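4.2 Sharing of the fiber backbone between the two operators

The agreement between Drullero and Javex covers the long-distance fiber network and does not cover the access network. Drullero owns the ducts and the cable. Javex pays a yearly fee for a fixed number of dark fibers and installs its own optical equipment at both ends. The length of the shared route is 1,860 km. It follows the railway for the larger part and passes through 35 exchange sites, where the equipment of the two companies is kept in separate locked rooms.

Before the agreement, each operator planned its backbone alone. Treloar has described this situation as "two half-empty roads next to each other." In our interviews, the planning engineers of both companies confirmed this picture, although they did not agree on who gained more from the change. Engineers at Drullero consider that the fee is too low for the cost of repairing a cut cable. Engineers at Javex answer that they carry the risk of unused fibers, because the fee must be paid also when no traffic is sent.

The test traffic used in this section comes from a low-delay service which Javex sells to industrial customers. This service is more sensitive to delay than voice or video. It is therefore useful for finding out whether a route that is shared behaves differently from a route that is owned. Two rendered views are given in Figure 3.

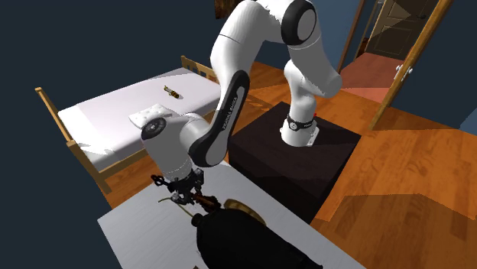
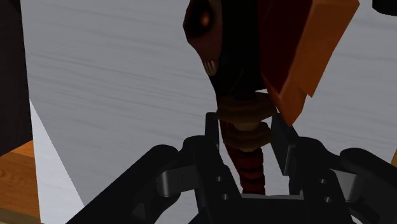

Figure 3. Simulated scene: robotic arm with gripper above a white tabletop, and near view of a parallel gripper with its two finger pads.

We compared the fault records of the shared route with those of the older route owned by Javex, which is called Bilyk in the company documents. The records contain 159 faults. We removed the planned maintenance and the faults located inside a customer building before this number was taken. Most of the remaining faults are caused by digging works near the cable, and they occur on both routes in a similar way.

The difference appears in the repair. On Bilyk, the operator sends its own team as soon as the alarm is confirmed. On the shared route, Javex must first open a request with Drullero, and Drullero decides the order of the work. The contract says that both companies are treated equally, but it does not say how the order is chosen when two sections are broken in the same night. Kuzmenko reported the same weakness in the Horon agreement, where the two parties finally added a common repair desk.

We could not obtain the fee itself, as both companies consider it confidential. For this reason the next section discusses only the structure of the payment. It should also be noted that the fault records end in May, before the last exchange sites on the eastern part were connected, and the results for that part are not included.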